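Midine Wool Wash, 405 ml bottle

Okay, so this is the one I get the most emails about, and I've finally sat down to write it a proper page. I started making Midine in my laundry because every wool wash I bought either smelled like a gum tree had fallen on me or left my jumpers feeling like cardboard. I knit a lot. I wear a lot of what I knit. I got sick of being scared of my own washing!

It's a no-rinse liquid with a bit of lanolin in it, and it's good for wool, alpaca, mohair and anything else that came off an animal. I use it on my merino thermals too, and on the dog's blanket, which is a crime against a nice product but there you go.

How I use it

Fill a basin or a clean sink with cool water. Add one capful for a single jumper, two if it's a big cabled thing. Swish it with your hand before the wool goes in, then push the jumper under and leave it alone for 13 minutes. (Yes, thirteen. I tested ten and I tested fifteen and I'm fussy. If you forget and come back after half an hour it'll be fine.)

Don't rub it. Don't wring it either. Scoop the whole thing up with both hands underneath, squeeze gently, roll it in a towel and stand on the towel. My kids fight over the standing bit. Then lay it flat, out of the sun, and pat it back into the shape you want. 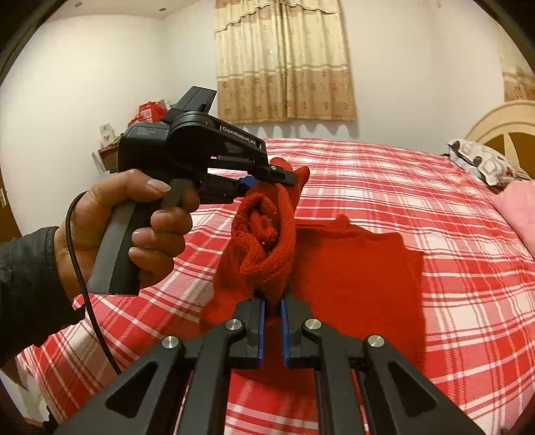
Colour is the other thing people ask about. Darker dyes can let go of a little extra in the first wash or two, especially hand-dyed yarn, and that's got nothing to do with the wash you use. Do your strong colours on their own the first time and keep the cream ones well away. I learned that with a grey cardigan that is now, let's say, rose.

Pilling and fuzz

Wool wash won't take pills off, mine or anyone else's. What I do is wait until the jumper is completely dry, lay it on the ironing board and go over it with a comb, working in one direction. I stock the Danzer comb for this. It's a plain little thing with a beech handle, and I like it better than the electric shavers because I've put a hole in a sleeve with one of those and I'm still cranky about it. Go lightly under the arms where the fabric is thinner.

Scents

Unscented is the favourite by a mile, and it's what I'd get for baby things. Gikavholm is the other one, cedar and a bit of lavender, named after a made-up island in a story my grandmother used to tell. It fades to almost nothing once the jumper's dry. I did a citrus one last year and didn't love it, so it's gone.

What people have told me

Valentin Plattner wrote to say he'd washed his grandfather's fishing jumper in it and the neck had gone soft for the first time he could remember. That email made my week. Jonas Wieser reckons the cap is too hard to open with wet hands, and he's right, so the new bottles have a ridged cap. If you've still got one of the smooth ones, open it before you fill the sink!

Odds and ends

One bottle does me most of a winter. Keep it somewhere that doesn't freeze; if it goes cloudy, bring it inside, let it warm up and give it a shake. Front loader people: you can use it on a cold wool cycle, same dose, lowest spin you've got. I still do my good ones by hand.

The Jetwood drying rack is back in February. It folds flat, and I'll put it on its own page when the boxes turn up.

Refills come in a 2 litre pouch, unscented only for now. Send me a note if you'd like Gikavholm in the big size and I'll see if there's enough of you to make a batch.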